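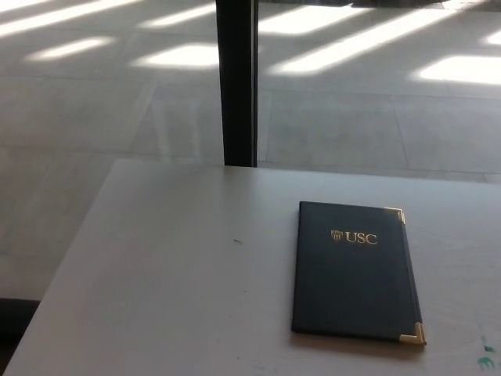
Luruvbridge Makers > Robots and learning > Folder opening, how many examples?

disix_dan
Started recording for the folder task in July and I'm loving it! Each example starts with the folder shut and flat on the table, then open the cover, pause, close it. 17 done so far. How many before I try a first training run?

Souad Ashour
Train now! Even 17 will show you whether your files load properly. Then move the folder between goes, turn it a bit, swap left and right.

vandmont
Disagree, 17 teaches it nothing. We had 4000 for drawers and it still got muddled by sunshine.

Souad Ashour
But were those all shot at the same time of day? I'd take a small varied set over a big samey one any time.

vandmont
Mostly 2 pm, yes. Fair point, though I'd still want hundreds.

disix_dan
Brilliant, I'll do a batch before breakfast and another after lunch. Do I keep the fumbled ones?

mishra_fan
Keep them if you recover and finish. I binned 14 of mine and wish I hadn't, label them and decide later.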